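In defense of the slow unpack

I've been home from my February trip for more than 12 days and my suitcase is still open on the floor of the spare room. I'm not sorry about it. I think we've all been bullied into unpacking too fast, and I'd like to make the case for taking your sweet time.

You know the advice. Get in the door, shoes off, everything straight into the washer, bag back in the closet before you've even looked at the mail. My friend Lilla Nyitrai does this. She can land at midnight and by one in the morning you'd never guess she'd left town. I asked her once what she remembered best about her week in Mahawong and she had to think for a good long while before she came up with the parking.

I don't want to blame the washing machine for that, but I sort of do. A trip takes a while to sink in, and for me it sinks in while I'm digging around in the bag for a clean pair of socks. There's the ferry ticket I used as a bookmark. There's the shirt I wore to dinner with Elba Arancibia, the night she talked the whole table into ordering the fish stew (she was right, it was wonderful, and the shirt has the spots to prove it). If I'd dumped all that in the hamper at the front door, I'd have had clean laundry and gone straight back to thinking about work.

And it's such a strange rule when you think about how long we spend on the front end! I start packing for Mahawong a week ahead. I make lists, I lose the lists, I make them again. I check the weather for a place 800 miles off as though I could do something about it. All that fuss going out, and then coming home is supposed to be over in an hour. 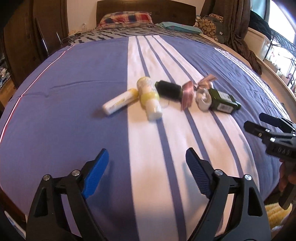
My own way of coming home starts with the small stuff, and the small stuff goes on the bed. Clothes can sit in a suitcase for a month and come to no harm, but the little things vanish if you let them. They slide down the side pocket and you find them a year later, at some other airport. So I lay them out where I can see them, in a row on the white stripe of the blue duvet, and then I go make coffee. I don't put anything away on the first pass. I only look. It's the best part of the whole business, and it's a lot like being a kid the morning after a birthday, when you go back and check on all your presents.

My brother-in-law Fabian Rainer thinks this is a terrible habit. His argument, which I've heard at more than one family dinner, is that a bag left open is a chore left open, and that it nags at you every time you walk past. He has a point, I'll give him that. By the second week I do start stepping around the thing with my eyes on the ceiling. I also can't claim it's very hygienic, and if you've been camping or swimming you should ignore me completely and run a load of wash tonight.

But I've tried it his way. Two summers ago I came back from Kerkier and did the full Fabian, sixty minutes flat, bag in the attic, floor swept. I felt terrific until bedtime. Then I lay there with this odd letdown feeling, like when the houselights come up too quickly at the movies. The next morning I went up and got the bag back down. It was empty, of course, so I don't know what I thought I was going to do with it.

So these days I give myself until I need the suitcase for something else, or until company is coming, whichever is sooner. Lilla is due to stay at the end of the month and she'll want the spare room. I'll probably get to the socks by then. The ferry ticket is staying in the book.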